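Beveo Passage – module de franchissement de portes pour robots mobiles à deux bras

Référence : Passage 2, version logicielle d'avril

Le module Passage règle la façon dont un robot à deux bras s'approche d'une porte battante, place ses pinces et franchit l'ouverture. Il s'adresse aux intégrateurs qui doivent justifier par écrit le comportement de leur machine en présence du public ou du personnel : vitesse, effort, zones interdites, conduite en cas d'arrêt. Chaque règle est livrée avec sa fiche de vérification et se contrôle d'abord en simulation, ensuite sur le site.

Règles appliquées par défaut

Effort maximal sur le vantail : 70 N. Au-delà, le bras relâche et le robot s'immobilise.
Distance entre la pince et le chant de la porte pendant la rotation : 15 mm au minimum, sauf phase de contact déclarée.
Délai d'attente avant une nouvelle tentative : 8 secondes.
Un seul bras agit sur la porte à la fois. L'autre reste dans le volume autorisé et n'entre pas dans la trajectoire du vantail.

La phase de contact est la plus surveillée. Elle doit être déclarée dans le journal avant que les doigts n'arrivent au voisinage de la poignée, et refermée dès que la pince s'écarte. Un contact non déclaré est compté comme un défaut, même si la porte n'a subi aucun effort mesurable.
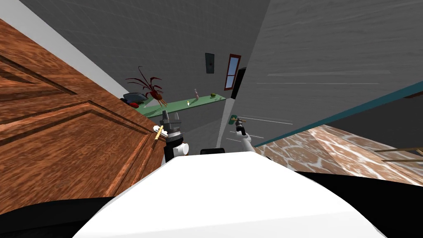 Vue simulée : pince gauche au bord de la porte, près de la poignée en laiton.

Contrôle en simulation

Le jeu d'essais fourni comprend 1470 passages, répartis entre plusieurs logements types. Les décors sont meublés et les objets fragiles y sont laissés à leur place – étagères, plantes, bouteilles – parce qu'un essai en pièce vide ne dit rien du débattement des bras. La fiche de vérification demande de relever, pour chaque passage, la position des deux pinces, l'état de la porte et tout objet présent dans le volume de travail.

Une porte de couleur claire devant un mur clair doit faire l'objet d'essais séparés. Il en va de même pour deux portes visibles en même temps : le robot doit désigner celle qu'il traite avant tout mouvement. 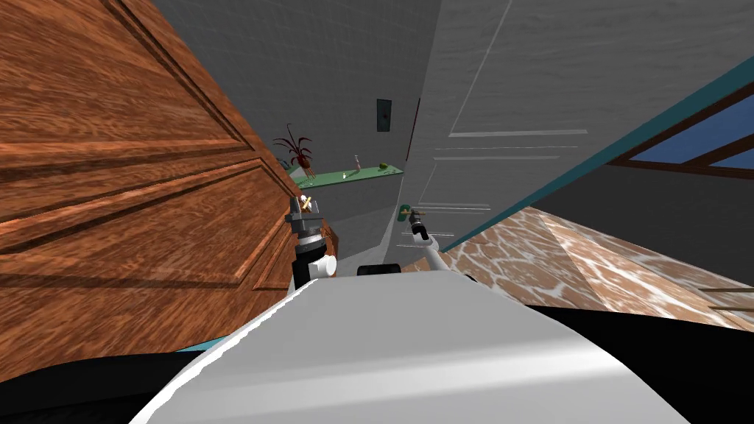 Chez Moura, on nous a fait remarquer que la règle du bras unique allonge nettement les passages et qu'elle devrait être levée pour les portes à ferme-porte, où le second bras sert à retenir le vantail. La demande est recevable. Une dérogation existe depuis la version d'avril : elle se déclare porte par porte, avec une mesure d'effort jointe, et ne peut pas être étendue à un bâtiment entier.

Contenu de la livraison

Module logiciel et licence pour un robot
Jeu d'essais et décors simulés
Fiches de vérification au format tableur
Modèle de déclaration de dérogation
Guide d'intégration en français et en anglais

Compatibilité : contrôleurs Zutcombe et Erstead. Autres contrôleurs sur étude.

Fiche mise à jour le 18 août 2021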